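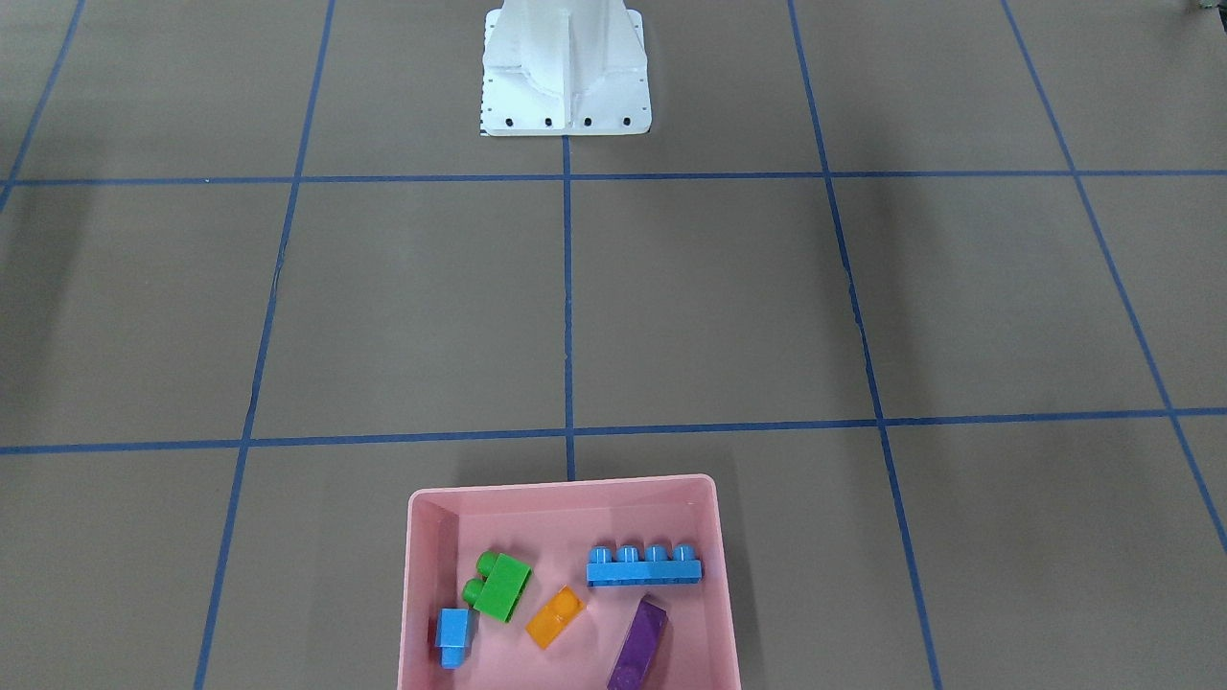 The tape grid took longer than the wiring. This is the fourth post on the two-arm build in the shared workshop at Praltenthorpe, and most of it is about getting the arms to agree on where the table is.

Last time both arms moved, but each one had its own idea of the origin. Sending them to the same coordinate put the grippers far enough apart that a hand-over was out of the question. I had been measuring base to base with a steel rule and typing the result into the config, and a rule is no good for this. The bases are printed, the foot plates are not perfectly square, and the error at the foot gets multiplied by the reach.

The current method is cruder on paper and better in practice. I covered the bench in brown paper and laid blue tape across it to make large cells. Each tape crossing is a reference point. I jog one arm by hand until the closed fingertips touch a crossing, record the joint angles, and then do the same crossing with the other arm. A short script fits a transform between the two bases from the recorded pairs. Ottó Antal wrote the first version of the script and I rewrote the part that read the log, so any bugs in the reading are mine.

Notes for anyone doing the same:

The tape lines do not need to be straight. They need to stay put. I spent an evening trying to square them up before Ottó pointed out that the fit never uses the spacing, only the fact that both arms touched the same spot.

Use crossings at different distances. My first set was all in the near row and the fit looked excellent until an arm reached out past it.

Record some points above the surface too. With everything on the table plane the height term is weak. I used a stack of scrap blocks as a riser.

Tighten the base bolts before you start, and again afterward. One of mine had backed out a quarter turn and the whole session had to be thrown away.

The test task is picking toy bricks out of a pink tray and putting them down in a named cell. I chose big bricks because they are light, they survive being dropped, and the studs give the fingers something to be wrong about. A grip across the flat sides works nearly every time. A grip that lands on a stud tips the brick as the fingers close. The planner has no notion of studs, it has a box and a color, so it will happily pick the bad one.

In July I ran 154 picks with the new transform. 128 of them ended with the brick in the right cell. Of the failures, 10 were stud grips, and in 4 the fingers hit the tray wall on the way down. The remainder were color mistakes, nearly all between the two blues under the ceiling lights after 9 p.m. I have since moved a desk lamp and have not repeated the count.

The tray wall problem is the one I am working on now. The approach path comes straight down, which is fine in the middle and bad near the rim. Tamás Bárány suggested tilting the wrist toward the center of the tray by an amount that grows with distance from the center. I have that on a branch called Prevlow – it runs, but it makes the elbow swing wide and the cables do not like it.

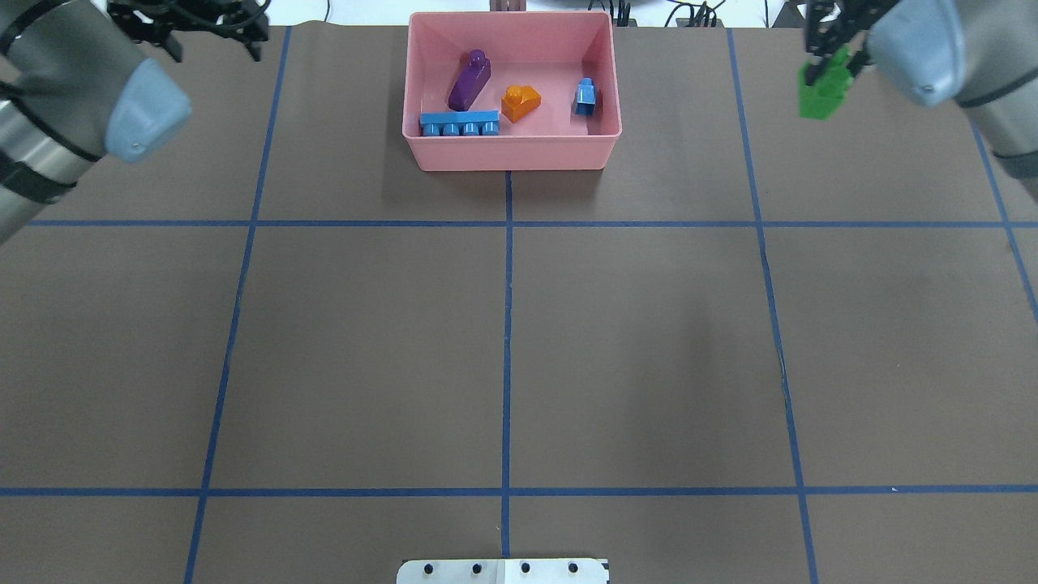
Do both arms run from the same computer?

They share one small desktop, with a separate serial adapter for each arm. A single process sends commands to both and keeps one clock, and that fixed the stutter I wrote about in the last post. I tried two processes first and they drifted.

The cables are next. They are wrapped along the arm segments at present, and every wrist tilt pulls on the bundle. I have ordered a softer cable and some clips from Balogh, and I will leave a longer loop at the shoulder. If the loop snags I will print a guide.

After that I want to try the hand-over again: one arm lifts a brick, the other takes it from the opposite side. The numbers say the two sets of fingertips should now meet closely enough. Brarkham, the old controller code, had a wait state for this that I never finished – I plan to copy the idea and leave the rest of it alone.

The calibration script and the raw joint logs are in the usual folder. The log columns changed order since the third post, so do not mix old files with new ones.

Share 10
4 comments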